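4.2 Handgelenk gegen Festkamera: der Schlüsselversuch

Nach den Würfeln und den Schwämmen aus Abschnitt 4.1 kam der Teil, vor dem ich mich ein bisschen gedrückt hatte, nämlich die Schlüssel. Schlüssel sind flach und glänzen, und sobald ein Anhänger dranhängt, hat man es mit zwei Körpern zu tun, die über einen losen Ring verbunden sind und sich beim Anheben gegeneinander verdrehen. Unser Greifplaner aus dem Mornik-Paket kennt so etwas nicht. Er sieht einen Umriss, legt eine Achse hinein und fährt los. Beim Würfel ist das wunderbar, beim Schlüssel mit Anhänger landet die Achse gern irgendwo auf dem Ring, und dann schließen die Finger um ziemlich viel Luft.

Die Frage war deshalb erst einmal ganz schlicht: Welche Kamera soll dem Regler sagen, wo der Schlüssel liegt? Die Handgelenkkamera ist nah dran, verliert aber schnell den Überblick. Die Festkamera sieht beide Arme und den Tisch, dafür ist ein Schlüssel bei ihr nur noch ein kleiner heller Strich. Ich hatte vorher auf die Handgelenkkamera gewettet, Conceição Mota auf die feste (der Einsatz war ein Mittagessen, dazu unten mehr).

Verglichen haben wir drei Bedingungen: nur Handgelenk, nur fest und beide zusammen. Bei der gemeinsamen Variante holt die feste Kamera den Arm in die Nähe des Ziels, und auf den letzten Zentimetern übernimmt die Handgelenkkamera. Insgesamt kamen so 118 gewertete Greifversuche zusammen, dazu vor jedem Wechsel der Bedingung 10 Aufwärmgriffe, die nirgends in die Auswertung eingehen. Als Erfolg zählte ein Griff, wenn der Schlüssel samt Anhänger hochkam und beim Halten oben blieb. Nur am Anhänger erwischt war auch gültig – darüber haben wir lange gestritten, und ich halte es immer noch für richtig, denn dem späteren Ablegen ist es egal.

Als Regler liefen zwei Varianten, die schon bekannte Positionsregelung und die nachgiebige aus der Bibliothek Huttunen. Die nachgiebige lässt die Finger auf dem Untergrund aufsetzen und schiebt sie dann zusammen, was bei flachen Teilen natürlich ein Geschenk ist. Sie hat uns allerdings auch einen halben Samstag gekostet, bis die Steifigkeit in der Hochachse stimmte. Zu weich eingestellt, blieben die Finger am Rand der Schale hängen, zu hart, und der Arm ging in die Schutzabschaltung. Der endgültige Wert steht im Anhang, mit der Warnung, dass er für andere Fingerspitzen kaum taugen wird.

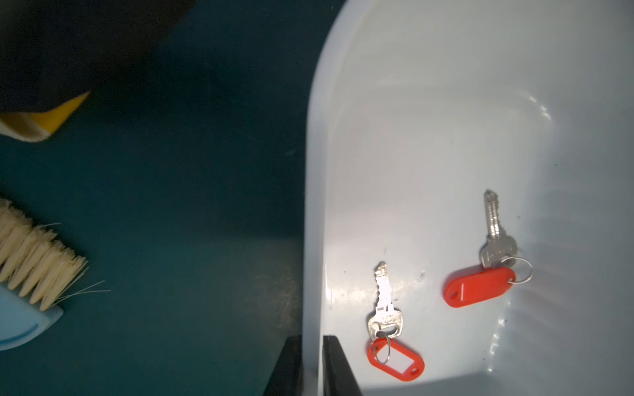
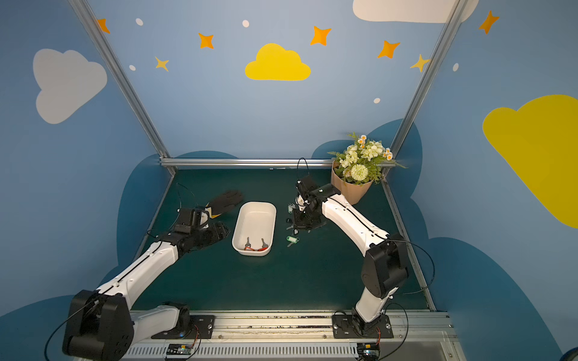

Abbildung 4: Blick der Handgelenkkamera (erstes Bild) und der Festkamera (zweites Bild) auf den Versuchstisch mit der weißen Schale.

Die Bedingung »nur Handgelenk« hat mich am meisten überrascht, und zwar in beide Richtungen. War der Schlüssel einmal komplett im Blick, saß die geschätzte Greifachse fast immer brauchbar, auch bei ungünstiger Drehung. Schwierig wurde es beim Anfahren. Die glänzende Innenseite der Schale wirft helle Reflexe, im Handgelenkbild von Abbildung 4 besonders in der Nähe der Mitte und am linken Rand, und die Segmentierung hielt solche Flecken gern für Metall. Dazu kommt der dünne Drahtring am rechten Schlüssel, der seitlich absteht und den Umriss in die Breite zieht. Der Planer schiebt die Achse dann brav in Richtung Ring. Wir haben am Ende eine Maske für die roten Anhänger eingebaut und die Achse allein aus dem Rest berechnet, das half sofort! Sauber ist die Lösung trotzdem nicht, denn sie verlässt sich auf eine Farbe.

Bei den hellgrünen Anhängern, die in der Festkameraansicht außerhalb der Schale auf dem Tisch liegen, greift die rote Maske nämlich überhaupt nicht. Für die haben wir sie nach Farbton umgestellt, und prompt wurde auf dem dunkelgrünen Tisch der Schwellenwert heikel. Wer den Versuch nachbauen will, sollte die Farben der Anhänger vorher festlegen und sich den Abend mit dem Histogramm sparen.

Zur Festkamera allein kann ich mich kurz fassen: Sie findet alles und trifft wenig. Der Arm fuhr zuverlässig zum richtigen Schlüssel, setzte dann aber oft knapp daneben auf. Mit der Positionsregelung war so ein Versuch verloren, mit der nachgiebigen ließ sich ein Teil davon noch retten, wenn die Finger den Schlüssel beim Schließen mitnahmen. Ein zweites Problem ist die Verdeckung. Sobald ein Unterarm über die Schale schwenkt, ist der Schlüssel für die Kamera weg, und der Tracker von Skollach hält dann einfach die letzte bekannte Lage fest. Solange nichts verrutscht, geht das gut. Beim zweiten Anlauf nach einem Fehlgriff hat sich der Schlüssel aber meistens gedreht, und der Arm greift mit großer Überzeugung dorthin, wo er vorher lag.

Die gemeinsame Variante war in beiden Reglern die beste, am deutlichsten zusammen mit der nachgiebigen Regelung. Ganz umsonst gibt es das nicht. Beim Umschalten von einer Kamera zur anderen stand der Arm anfangs mehr als 300 Millisekunden still, weil beide Bildströme über denselben Rechner liefen und sich dort gegenseitig ausbremsten. Man konnte das mit bloßem Auge sehen, der Greifer hielt über der Schale inne wie jemand, der vergessen hat, was er holen wollte. Mit getrennten Warteschlangen ist die Pause kürzer geworden, verschwunden ist sie nicht, und in Abschnitt 5 kommt sie noch einmal vor, wenn beide Arme gleichzeitig arbeiten sollen.

Noch ein Wort zu den Fingern, obwohl die eigentlich erst in 4.3 dran sind. Alle Läufe hier verwenden denselben Satz Parketti-Finger mit 20 Millimetern Backenbreite. Breite Backen verzeihen Fehler in der Achse und stoßen dafür früher am Schalenrand an, was man bei Schlüsseln im vorderen Teil der Schale merkt. Conceição hatte vorgeschlagen, die Fingerspitzen außen anzuschrägen, und ein erster Probelauf damit sah vielversprechend aus. In die Zahlen dieses Abschnitts ist er nicht eingeflossen, wir hätten sonst die Kameras und die Finger gleichzeitig verändert und hinterher nichts mehr auseinanderhalten können.

Bleibt die Wette. Gewonnen hat keiner von uns beiden, da jede Kamera für sich genommen an einer anderen Stelle scheitert, und das Mittagessen haben wir uns geteilt. Für die folgenden Abschnitte setze ich die gemeinsame Variante mit nachgiebiger Regelung als Standard voraus. Wo davon abgewichen wird, steht es bei der jeweiligen Tabelle.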